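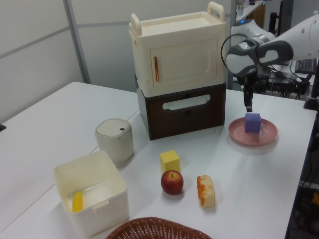

Surnwood kitchen, fire door and storage check, January. Door closer: passes, though I had to push it the last bit, and "passes" was Dale Tremblay's word. Stacked storage: a box with a hinged door standing on a drawer unit is fine on a table, less so on top of the fridge. Move it.
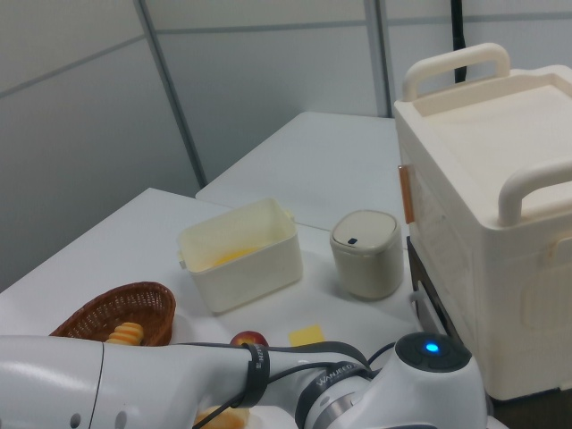 Extinguisher: tag signed, gauge not readable. Who signed it?
Smoke alarm: sounded on test 3. I'd call that a fail.
Recheck: Marlies Wieser, 6 weeks.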